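Stindo rents out a picking cell by the month, and a Jurnville parts shop is deciding whether to keep it 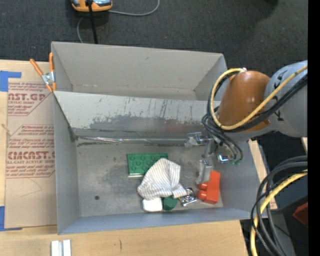 The shop's operations lead put the price first: 854 dollars a month, setup included, is less than she had budgeted. She runs returns for Skoren, a toy and household goods reseller in Jurnville, and has had the Stindo cell on trial since November.

"We wanted to know how it does with mixed bins," she said. "Bricks, cloth, small shiny stuff. Our returns don't come sorted."

The contract covers the arm, the gripper and remote support until 6 p.m. Bins are left to the customer. Skoren uses its own, and she said Stindo made no fuss over that.

Soft items gave the most trouble. "With a rag on top of something hard, it would go for the rag and then think it over," she said. An update in the second month helped. She now gets 70 picks between calls for help, up from 20.

Her other complaint is the manual. "It assumes you have an engineer. We have me."

Skoren also looked at a kit from Peixoto, which is sold outright and would have needed a bigger table. She has asked Stindo for a yearly rate and expects to sign if it comes in lower.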